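Gunnel Hedlund sold the house at Lunde in September and kept the washing for last.

The buyers wanted it empty by the weekend. Her nephew Tormod had taken the beds, the good table and both clocks. What remained was in the linen cupboard: sheets her mother had hemmed, pillowcases nobody had slept on for years, and her husband's navy work shirt with the neighbour's paint on one cuff.

She ran the sheets first. While they turned she sat on the back step and ate a boiled egg. Gumaro Aguirre came up the drive with his hat in his hand and asked if the lemon tree was part of the sale.

"It's in the ground," she said. "So I suppose it is."

"I could take cuttings."

"Take them, then."

He had brought his own knife. He cut three and wrapped them in wet newspaper, and he stood there a while after he was done.

"Where will you go?"

"Rellow. There's a flat above the chemist. It has a laundry down the hall."

"Shared?"

"With two others."

He thought that over. He told her his sister had lived in Rellow and hadn't minded it, apart from the wind. Then he gave her one of the cuttings back and said it would do all right in a pot if she kept it near a window.

The shirt she washed by itself. It took forty minutes, and she didn't leave the room. The paint stayed on the cuff. She folded the shirt damp, put it in the bag with the cutting on top, and went to find Tormod about the keys.

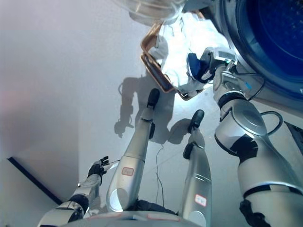

*Whites and a navy piece at the open washer.*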